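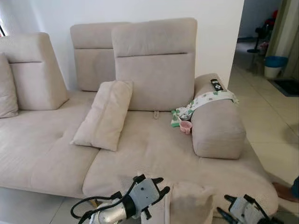 Lesezeit: 3 Minuten

Warum schläft mein Fuß ein?

Kennst du das? Du sitzt im Schneidersitz auf dem Sofa, liest ein richtig spannendes Kapitel, und irgendwann willst du dir was zu trinken holen. Du stehst auf und – huch! Der eine Fuß ist weg. Also, er ist schon noch da, du kannst ihn sehen. Aber er fühlt sich an wie ein Klumpen Knete. Und dann fängt er auch noch an zu kribbeln, als würde eine ganze Ameisenfamilie darin umziehen.

Mir passiert das dauernd, ich sitze nämlich am liebsten auf meinem eigenen Bein. Deshalb wollte ich endlich wissen, was da los ist.

Lange Leitungen im Bein

Durch deinen Körper laufen Nerven. Die kannst du dir wie sehr dünne Leitungen vorstellen. Sie bringen Nachrichten von der Haut zum Gehirn, zum Beispiel »Der Boden ist kalt!« oder »Aua, ein Legostein!«. Andere Nachrichten laufen in die Gegenrichtung: »Zehen, bitte mal wackeln!« Der Weg vom Fuß bis zum Kopf ist ganz schön weit, und trotzdem merkst du den Legostein fast sofort.

Wenn du lange auf deinem Bein sitzt, drückt dein Gewicht auf so einen Nerv. Auch die winzigen Adern, die ihn mit Blut versorgen, werden dabei zusammengequetscht. Dann kommen die Nachrichten nur noch schlecht durch, ungefähr so, wie wenn jemand auf dem Gartenschlauch steht und vorne bloß noch ein paar Tropfen rauskommen. Dein Gehirn hört nichts mehr vom Fuß, und der Fuß fühlt sich taub an.

Müde ist er übrigens kein bisschen. »Eingeschlafen« sagen wir nur so. (Auf Englisch heißt das Kribbeln »pins and needles«, also Stecknadeln und Nähnadeln. Passt eigentlich besser, finde ich.)
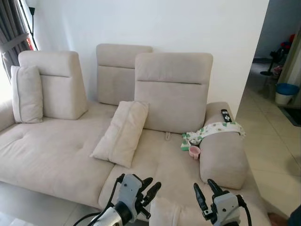

Und woher kommt das Kribbeln?

Sobald du dich anders hinsetzt oder aufstehst, ist der Druck weg. Der Nerv kann wieder arbeiten, aber am Anfang geht es ziemlich durcheinander. Er schickt ganz viele Signale los, obwohl deine Haut gerade gar nichts Besonderes spürt. Dein Gehirn kann damit wenig anfangen, und du merkst nur: Es kribbelt und piekst! Nach kurzer Zeit hat sich alles wieder sortiert.

Ist das gefährlich?

Nein, normalerweise nicht. Du hast ja selber gemerkt, dass du komisch gesessen hast, und genau dafür ist das Kribbeln auch gut. Wenn ein Arm oder Bein aber ganz oft einschläft oder lange taub bleibt, erzähl es deinen Eltern. Dann kann eine Ärztin oder ein Arzt mal draufschauen.

Was du tun kannst

Bleib erst mal sitzen! Mit einem tauben Fuß knickt man leicht um, ich bin so schon mal gegen das Bücherregal gekippt. Streck das Bein aus, wackle mit den Zehen und lass den Fuß langsam kreisen. Erst wenn du den Boden wieder richtig spürst, stehst du auf.

Und beim Lesen einfach öfter mal die Seiten wechseln. Die im Buch und die, auf der du sitzt.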